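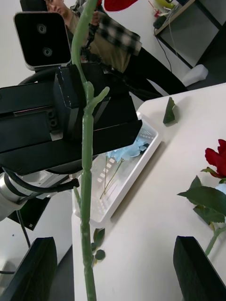
Teaching by demonstration

Teaching by demonstration, also called learning from demonstration or imitation learning, is a way of giving a robot a new task by having a person carry the task out through the robot or with it. The recorded motions are then used to train a control program, often called a policy, that tries to produce similar motions without the person. It differs from conventional programming, where an engineer writes out each position and movement in advance.

Contents
1 Methods
2 Recording
3 Handling of thin and soft objects
4 The Agbeko sessions
5 Limitations
6 See also

Methods

Two methods are in common use. In hand guiding, or kinesthetic teaching, the operator takes hold of the arm and moves it through the task while the motors are relaxed or only support the arm's weight. The joints record their own angles. Hand guiding needs little extra equipment, but it is awkward with two arms, and the operator's hands and body can block the cameras.

In remote control, or teleoperation, the operator moves a separate device and the robot follows. The device may be a smaller copy of the arm (a leader arm), a handheld controller or a tracked glove. Operators may stand beside the robot or work from another room using the camera views alone. Two-arm tasks are usually taught this way.

Recording

A single run of a task is called an episode. It normally holds joint angles, gripper openings and video from one or more cameras. Wrist cameras move with the gripper and give a close view of the fingers and whatever they hold. A fixed camera is often added to show the whole work area.

Objects are moved between episodes so that the policy does not simply memorize one layout. Failed grasps are handled differently from project to project. Some teams delete them, while others keep those in which the operator recovers and finishes the task.

Handling of thin and soft objects

Artificial flowers, cables, cloth and paper are common subjects. A flower stem is narrow, may bend when gripped and can turn between the fingers. Petals and leaves hide the stem from some angles. Typical flower tasks include picking up a stem, passing it from one gripper to the other, sorting by color and placing it in a tray or vase.

The Agbeko sessions

Agbeko is a set of demonstrations of tabletop flower handling directed by Amerley Aidoo and Tetteh Fiadzo. It contains 800 episodes by 9 operators. Each operator practiced for 40 minutes before recording, and practice runs were not kept. Oda Haugland wrote the labeling guide, which divides an episode into reach, grasp, carry and release.

A later review by Philomena Kyei found that operators differed most in the grasp stage. Some closed the gripper low on the stem and others just under the bloom. The guide was changed in July to ask for a grip on the lower half, and earlier episodes were left as recorded.

Limitations

A policy trained on demonstrations can drift into positions that no operator visited, where its behavior is hard to predict. Collection is slow, and quality depends on the skill of the operator. Most remote control setups give no sense of touch, so grip force has to be judged by eye.

See also

Behavior cloning
Leader arm
Shared control
Wrist camera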